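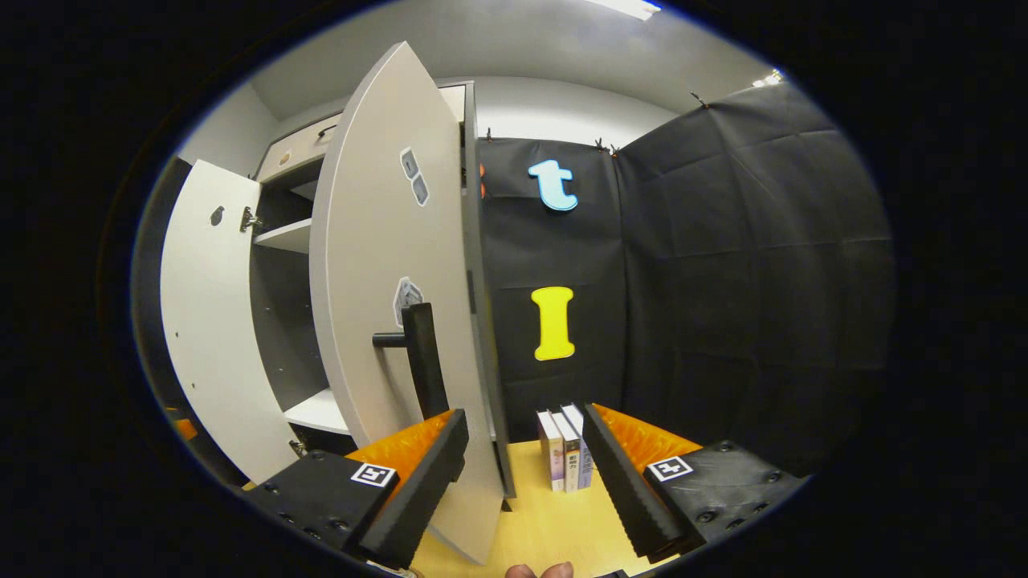 The reading room at the Nustville house closed for a week so the shelves could be sorted, and this page follows the work from the first afternoon to the last. Ida Hamann kept the list and decided what went where. We started with the white cabinet, with both doors open and three books at a time standing on the table, spines facing out so the titles could be checked against the list. The cabinet is dark gray inside with white shelves, and it holds the books that get borrowed most.

The list
Ida wrote it in September on ruled paper and typed it up later. It had 189 titles on it when we began. Some had been entered twice under different spellings.

Sorting by height
We tried this first. It used the shelf space well but split up the Soliman travel series, which comes in 2 sizes, so we went back to sorting by subject.

Upper shelf
Local history, maps and walking guides. The thin booklets are in a folder at the left end so they don't slide behind the larger books.

Lower shelf
Novels, by author. Anything too heavy to lift down comfortably with one hand went here as well, including the atlas.

Repairs
Loose pages were tipped back in with paste and left under a weight overnight. Two books had spines that were past our skills and have gone to Trakodico for rebinding. They should be back by spring.

Labels
Small paper labels, written in pencil so they can be changed. The subject goes on the first line and the author's last name on the second.

Giveaway box
Duplicates, old phone directories and a set of Grirkero catalogs. Take what you like from the box in the hallway. Whatever is left goes to the paper collection.

The finished count
The cabinet now holds 124 books. The rest are on the open shelves by the window, apart from the ones out for repair or given away. A printed copy of the new list hangs by the light switch. Please put books back on the shelf they came from, or leave them on the table and Ida will do it.

Page updated 27/12/2019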